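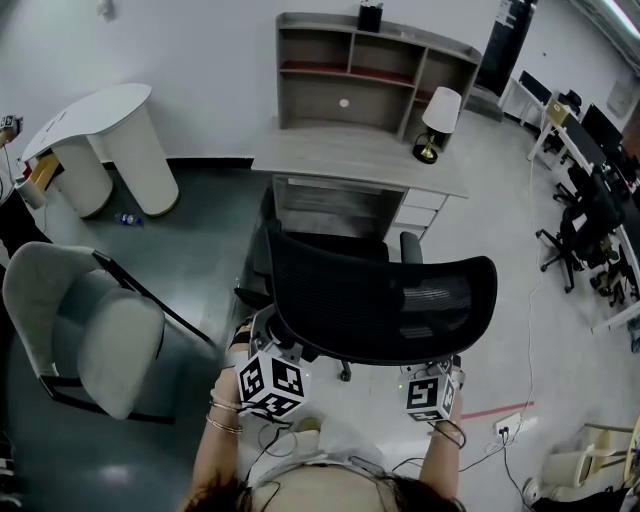

Page last changed: August, 11:15 p.m.

The Night Shift at Hung

The fog had been on the harbor since four, and Nimano didn't like it. She crouched on the roof of the Zarico Building with one glove flat on the gutter and listened to the radio.

"Fifteen men," said Wichai Thaweesak. He ran the night desk at the Hung police station and had been feeding her calls for two years, against orders. "They came in on the ferry. They're asking for the judge."

"Which judge?"

"The one you put in the safe house."

She swore and went over the edge.

The line held. It always held for the first 80 feet and then it sang, a thin high note she could feel in her back teeth. She let go over the fish market, hit the awning and rolled off into the street. A cat looked at her and went back to a crate.

The safe house was above a locksmith's on Tosatine Street, number 154. She had picked it because the stairs creaked. Tonight the street door was open and the stairs didn't creak at all. There was a folded towel on every step.

She went up the outside.

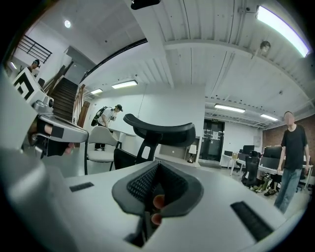
Judge or no judge, she had told Wichai in the spring that the list would get out. There were 1165 names on it, every clerk and bailiff and witness who had helped close the docks. He had said it was in a locked drawer. She had asked who made the lock.

The bedroom window was up an inch. She got her fingers under it and lifted. The judge was sitting on the bed in his overcoat with his shoes on and his hat in his lap. Across from him, in the only chair, sat the locksmith.

"You're late," the locksmith said. "I expected you before the ferry."

"Where are the others?"

"On the stairs by now. They're very quiet. I gave them the towels."

Nimano looked at the judge. He lifted the hat a little. Under it was her spare radio, and the red light was on.

"Did you get that, Wichai?" she said.

"Every word," said the radio. "Two cars, four minutes."

She pulled the wardrobe down across the door. Four minutes was a long time. She told the judge to get under the bed, and he did.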